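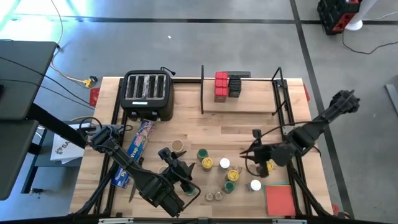 Frequently Asked Questions about Wooden Tops

Last update: 02/08/2021

In this page we collected the questions which customers of Hanwood write to us most often. Please read them before you order, and also before you call us with a stain. If your question is missing, write to Yesenia Quezada in our office. She reads all the mail herself and she answers in the order it arrives.

Which sizes can I order?

We cut every top to your measure. The standard depth is the one of a normal kitchen cabinet, and the length is what you tell us. Please measure the wall at the back and also at the front, where your cabinets end. In old houses these two numbers are almost never the same. If they are different, send us both.

What is the difference between Sillado and Mercado?

Sillado is our top with the long planks, which run from one end to the other without a joint. Mercado is made of short pieces glued together, and it costs less. Both are sanded the same way and both can be oiled or left raw. Many people choose Mercado for a laundry room or a workshop and Sillado for the kitchen, but it is a matter of taste.

The color of my top is not even. Is this a defect?

No. We do not stain the wood and we do not sort the planks by color. One plank can be lighter and the next one darker. Small knots are allowed, if they are closed and you cannot feel them with your fingernail. If you want a more quiet look, please write it in the comment field of the order and we will try to choose for you. We can't promise a perfect match.

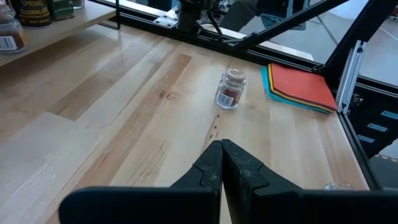

Light butcher block with small knots and a few darker planks.

Do I have to oil it?

If you ordered it raw, yes, and before the first use. Put a thin coat with a cotton cloth, wait, wipe away what the wood did not drink, and let it dry overnight. Do 2 coats on the top side and the same on the underside. People forget the underside very often, and then the top bends and they write to us that the wood was bad.

Later, oil it when water does not make drops on the surface anymore. In a busy kitchen this can be after 8 weeks, in a quiet one much later.

Attention: cloths with oil can catch fire by themselves when they lie together in a pile. Spread them flat outside until they are dry, or keep them under water in a metal can with a lid.

Which oil should I take?

Food-grade mineral oil is simple and cheap, but it never gets hard, so you must repeat it more. Hardening oil lasts longer. Read on the can if it is safe for food after it cures. Don't use olive oil or sunflower oil, they become sticky and begin to smell.

Can I put a hot pot on it?

Please use a trivet. A pot from the stove will leave a dark ring. A light ring can be sanded away with fine paper, always in the direction of the grain, and then you oil the place again. A deep black one you will have to live with, or send us a message and we tell you what a full sanding costs.

I found a crack at the end of the top. What now?

Send us a photo with a ruler next to the crack. Small cracks at the ends usually come from dry air, especially after November, when the heating runs all day. Often they close again in spring. If the crack is growing or if it follows a glue line, it is for us to repair, and it is covered for 5 years.

How do I fix the top on the cabinets?

Use screws from below, through slots and not through tight round holes. Wood moves with the seasons and it needs the place to do so. Never glue it to the cabinet.

Can I visit you?

Yes, the showroom is in Flaltside, in the yard behind the paint store. Please call first, we are often in the workshop and we do not hear the bell.

Where do I find my order number?

It is on the invoice, in the upper part, and it has only digits, for example 3,904. When you write to us you can leave out the comma.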